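Category: Software > Motion & Perception > Wrist view tools

We use cookies to remember your basket and see which pages get read. Accept all / Manage

Brundum 2 – wrist camera planning for two-finger grippers

Quick version. Brundum takes the picture from a camera at the wrist, works out where the fingers are, where the thing is, and plans the last stretch of the approach. Runs next to whatever arm controller you already have. No new pendant, no new cabinet.

What's changed in this release: blur handling mostly. Old version threw away any frame it didn't like. Fine on a slow arm, hopeless on a quick one. Now each part of the frame gets its own score, so a sharp fingertip still counts even when the far side of the bench is smeared. Torquil Lindsay rewrote that bit over the winter and it is a lot less fussy.

Also new – finger masking. Draw round the fingers once with the jaws open, once closed, save. Planner then ignores them as obstacles but keeps the tips as a reference for lining up. Matt black fingers on pale wood are about as easy as it gets. Black on black rubber matting, bring a lamp.

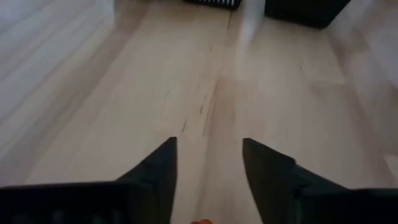 Settings people ask about

Low edge targets. An object showing only as a bit of orange at the bottom of the view, between the finger bases, is still a target if you turn on "keep partial". Off by default. Turn it on for small parts.

Surface marks. Scratches and board seams used to come up as thin objects, very anoying. There is now a flatness check. Leave at medium unless your bench is really knocked about.

Far clutter. Anything near the top edge goes in as a soft keep-out, blurred or not. You can shrink the zone but please don't set it to zero.

Replay. Step through a run frame by frame with the plan drawn on top. Jomar Tolentino's pick of the lot, and the reason support calls got shorter.

What you get

Planner licence, one arm
Mask editor
Replay viewer
Plug-ins for Welach and Cloreck controllers. Marchetti due in September
7 days of set-up help by email, with Zoriana Maksymiv

Needs a Linux box with a decent graphics card. Windows for the viewer only.

Price £803 per arm, ex VAT. Upgrade from version 1 is free if you bought in the last 2 years, just send teh old licence number. Schools and colleges, ask for Yulan Zheng in sales.

Page updated Feb 22, 2025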